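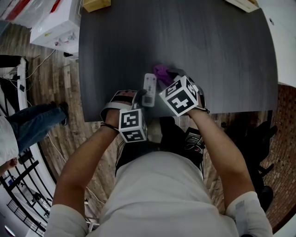 Sonton 1-1 Galovbridge: Notes on a Back Three

Posted 25th May in Match notes

Galovbridge set up in a 3-5-2 again, the same shape they used in the cup game at Lillwood. Sonton played a 4-3-3 with the wingers held wide. On paper that leaves the away side two against three in the wide areas when the ball is switched quickly, and most of the first half was played there.

The opening goal came after 8 minutes. Sonton won a throw on the left, worked it back to the holding midfielder and went long to the far side. The Galovbridge wing-back had tucked in to mark a runner and was late getting out. Low cross, near post, one touch. The outside center back should have stepped across sooner, but he had a man on his shoulder and I don't put much of it on him.

Galovbridge changed one thing at the break. The left-sided midfielder dropped level with the back three whenever Sonton had the ball in their own half, which made it a flat four and let the wing-back press. Sonton's right back had been free to carry the ball forward until then. After the change he mostly passed it back to the keeper.

The equalizer was a set piece. Corner from the right, five players starting in a group near the penalty spot, two going short and three going long. The header was from the second wave. Sonton mark zonally at corners and had no one stationed to block the late run. They conceded the same way at Bustamante Park in the first week of the month.

A few smaller points.

Sonton's pressing dropped off sharply in the last 10 minutes. The front three were still going to the ball, but the midfield behind them had stopped following, and Galovbridge played through the gap several times without making much of it.

The offside call late on looked right from where I sit, which is level with the edge of the box at the Lillwood Road end. The striker's shoulder was past the last man when the ball was played.

The pitch is worn down both touchlines and the ball was holding up there. It affected the switches of play more in the second half, when Sonton were attacking the worse side.

Gate was 155. The tea hut ran out of pies before halftime.

Next up for Sonton is Bustamante at home. If they keep the same corner setup I would expect to see the long runner used against them again.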